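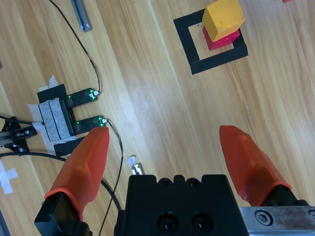

Kotbridge School of Design, Workshop and Small Objects Group

I have opinions about tape now. It's a thread, sorry. Mute me until April.

The job was a square. Black tape, four strips, on a pale wood surface. I have a degree in this building's subject and it took me most of a morning.

Yellow block on red block, a little crooked, sitting over the edge of the square. I have been asked if the crookedness is deliberate. I have been asked this by Fanni Barta, who owns a spirit level and brings it to lunch.

It's staying crooked. A perfectly lined up stack of two looks like one tall thing. Shift the top one a bit and you get a sliver of red showing and everybody understands there are two. Free tip, worth what you paid.

The square is also crooked, relative to the planks. That was a fight. Line it up with the grain and one side is always a hair off and your eye goes straight to it. Turn it well away from the grain and it looks like you meant it.

Fanni's counteroffer was to move the planks.

Tape notes, for the two of you who asked.

Black on pale wood: good. You can find it from across the room and so can everyone else, which cuts down on people putting coffee in it.

White masking tape: fine for holding stuff down, terrible at having nice ends. I tear it by hand, so the ends look chewed. Scissors exist. They are in Anjani Mandagi's drawer, and the drawer has a sign-out sheet.

The sign-out sheet has a column for "purpose." I wrote "cutting." It came back with a question mark.

Brief detour on the slot sensor with the little green lights. It's on a black square pad with grey felty stuff on it and masking tape holding it in place. Ánh Phùng says it looks like something with a sprained ankle. I can't unsee it, so now you have it too.

I do like the green lights. Everything else we own that lights up is telling me about toner.

Okay, corners. Do you overlap the strips at the corner or butt them? I asked this in the group chat expecting one answer and a thumbs up.

I got 574 words from Kartini Tjoa. There was a sketch. There was a follow-up to the sketch.

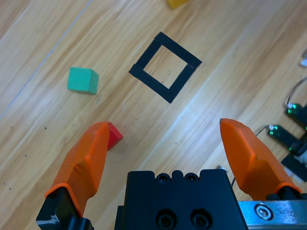

Kartini is firmly pro-overlap. Butt the ends together and sooner or later you're looking at a seam where two strips meet, and once you've seen the seam it's the only thing in the room.

I went and checked mine. Right-hand corner. Small gap. I have told no one except all of you.

Could I peel it up and redo it? Sure. Could I get it back down at a true 90 degrees before somebody needs the space? My record says no -- I once re-taped a rectangle at Clevton and we ended up calling it a kite.

Now, blocks. Red, yellow, and one I have been calling green. Fitriani Kusuma says teal. We settled on green for the label and teal in conversation, so if you hear me say "the teal one" and then see me reach for the box marked GREEN, that's policy.

The red ones go missing. I don't know why it's always red. There's usually one just behind something, with a corner poking out, while I'm on my knees looking under the radiator.

I asked about buying spares. Witkowska sells plain wooden cubes in bags of 900, minimum order one bag. I would like you to picture me explaining that delivery to Anjani.

Esstead will sell me smaller amounts but only in "meadow tones." I don't know which meadow. No red in it, anyway.

Questions from the replies: yes, the black tape comes up clean if you pull it low and slow. No, I won't be filling in the pale scratchy line in the wood. It was there before I was and I assume it has seniority.

Someone else wants to know if they can borrow the blocks for an open day. Yes, but I want them back, and please don't put stickers on them. We had a googly eyes situation last time. The glue is still on one of the yellows.

Fanni has just come in with the spirit level. Will update after lunch.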